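Search tips
Enter a word and press return
Search

Cleaning a gravestone without ruining it
Jan 25, 2023

Most of the advice on cleaning gravestones is passed along by people who have cleaned one stone, once, and gone home pleased. I distrust it. A stone can look wonderful the afternoon you scrub it and start shedding its face two winters later, and by then whoever posted the baking soda trick has moved on to ovens.

I keep up 12 family stones in the old section at Annan, and I got things wrong on two of them before I learned to leave most of them alone most of the time.

Does it need cleaning at all?

Ask this before you fill a bucket. Gray is what old marble looks like. If you can read the name and the dates, and nothing green and thick is growing in the letters, I would pull the weeds, set down the flowers and go home. Every cleaning takes a little of the surface with it, however gentle the label says it is.

Press the stone lightly with a fingertip near the bottom. If it feels like sugar, or grains come off on your skin, stop there. Do the same if you see flakes lifting, or if a tap with a knuckle sounds hollow. No product fixes that, whatever the bottle promises. And get permission first. Some cemeteries want it in writing, and some don't allow families to clean stones at all.

What I will not put on a stone

Bleach. It whitens, yes, and it leaves salts in the stone.

Vinegar. People call it natural, as if that settled anything. It is an acid and it eats marble and limestone.

Wire brushes, drill brushes, scouring pads. I have seen a drill brush demonstrated on a marble lamb, and I had to turn it off.

Pressure washers. "On the low setting" is what everyone says.

Shaving cream, flour or chalk to bring up the lettering. Shaving cream has acids and oils in it that don't all rinse out. A hand mirror throwing sunlight sideways across the face will show you the letters just as well. Eirlys Landeg read a whole verse off her great-aunt's stone that way, after the family had argued for years over the last line.

Dish soap I used to allow. I don't now. It leaves a film, and the film holds dirt.

What I do use

Plain water, a great deal of it. Soft brushes with natural or nylon bristles, no metal anywhere, not even a metal ferrule if you can help it. A toothbrush for the letters. Wooden skewers or popsicle sticks for lichen. A plastic scraper if the lichen is stubborn. Bring your own water, because the spigot at Annan is shut off until May and I doubt yours is much better.

For heavy growth there are cleaners made for stone that kill whatever is living on it and carry on working after you leave. They are slow. That seems to annoy people, and it is the main reason I trust them more than the fast ones. Read the label for your kind of stone, and don't mix anything with anything.

The order of things

Pick a mild day with no frost due that night. Soak the stone until it is dripping, then soak it again. Start at the bottom and work up, so dirty water doesn't run down over dry stone and streak it. Small circles, light hand. Rinse each patch before you move to the next. Keep the whole face wet until you are done, then rinse from the top.

If the stain is still there after one pass, leave it there. Come back in 6 months. Fatos Spahić has been telling me for years that a second go the same day does no harm, and I have been looking at his grandfather's stone for the same number of years. We don't agree about what we see.

Bronze plaques are a different job. The brown or green color is meant to be there on a lot of them, and wax goes on only when the metal is clean and dry. I would skip the shiny spray polishes. Granite forgives more than marble does, but that doesn't mean it forgives a wire brush.

Sealers

Don't. A sealer traps water inside, and the water has to go somewhere when it freezes. I was quoted 600 dollars to seal one upright marker by a man who couldn't tell me what was in the can. 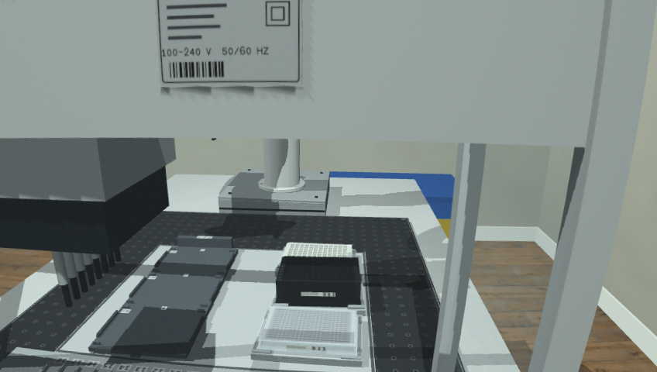 Leaning stones get much the same treatment from me. If it rocks when you touch it, keep children away and call the cemetery office. They are heavier than they look, and a bag of concrete around the base makes the next repair far harder.

Write down what you used and when, and put the note with the family papers. My aunt's stone was cleaned with something blue in 1963 or so, according to a cousin, and I would give a lot to know what it was.

Related tips
Pressing funeral flowers so they keep their color
Storing old obituary clippings
Getting candle wax off stone steps
Copying a family Bible page without cracking the spine
Do grave blankets hurt the grass?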